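Purdale College Robotics Society -- Members' Forum
Board: Competition Projects
Topic: Household Pick-Up Task: proposed change to the approach procedure

Posted by: d_lindsay (Project Supervisor)
18 May 2022

Members of the household task group are asked to read this notice before the next working session.

The group has been running the pick-up task with a fixed approach height since the start of term. Following a review of the logs, I propose that the approach be changed so that the arm stops above the floor, holds its position, and takes a fresh reading from the wrist camera before the fingers descend. The reading would be stored with the run.

The Tiseo controller allows a hold of up to 500 milliseconds without any change to the existing programme. I would ask that comments be placed in this thread and not sent by private message, so that all members may follow the discussion.

Donnie Lindsay

Posted by: rvoicu

I thank Mr Lindsay for the notice. I am in favour of the hold in principle, but I do not agree that it should apply to every run. The competition rules award marks for the time taken, and our entry was already slow when we met the Honell team in the friendly round. A hold on each approach will be felt over a full course.

I would suggest that the hold be used in practice only, and removed for the August event.

Roxana Voicu

Posted by: gripper_bench

With respect to the previous post, I cannot support practising one procedure and competing with another. The group did this last year with the turning speed and it took 2 sessions to put right. If the hold is adopted it should be adopted throughout.

Posted by: rvoicu

The two cases are not the same. The turning speed affected the position of the base, and every later step depended upon it. The hold affects nothing but the clock. I am content for the matter to be tested, but I would wish to see the times recorded side by side before it is made permanent.

Posted by: ociaran_l2

May I ask which version of the finger mounting is in use for these trials? The Ó Ceallaigh handbook in the workshop still gives the old spacing, and two of us set the arm from it on the last occasion.

Posted by: d_lindsay (Project Supervisor)

The old spacing should not be used. The handbook will be corrected. Please take the values from run 31 onwards in the shared log.

Posted by: gripper_bench

I attach a view from the wrist camera, as it bears upon the question of where the arm should stop. 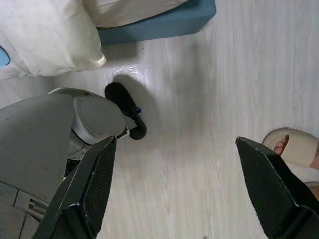

The approach height matters chiefly for what it allows the software to rule out. At a low stop the fingers fill much of the view and the programme has little floor left to judge. With the fingers open as they are here, there is a clear stretch of planking between them, and the reading can be taken from that part alone. The glare further up the floor is a separate difficulty, and I would ask that the threshold be set with it in mind. I would also draw attention to the sandal by the right-hand finger, with toes showing at the front of it. Whatever is decided about the hold, the check for persons should be completed before any descent begins -- at present it is carried out at the same time.

Posted by: rvoicu

On the last point I am in full agreement, and I withdraw my objection so far as the check for persons is concerned. That should be present in practice and in competition alike. My objection to the hold as a general measure remains.

Posted by: ociaran_l2

Could the check not be done while the arm is still travelling? The time would then cost us nothing.

Posted by: gripper_bench

It could, although the pictures taken during travel have been blurred on the faster setting. I should prefer to see it tried at the slower one first.

Posted by: d_lindsay (Project Supervisor)

I am grateful to all who have replied. The check for persons will be moved ahead of the descent with immediate effect. The hold will be tried over 4 sessions, with times recorded both with and without it, as Ms Voicu has asked. Ms Voicu has agreed to keep the record.

The suggestion regarding the check during travel will be placed on the list for the slower setting. This thread will remain open until the trial is complete.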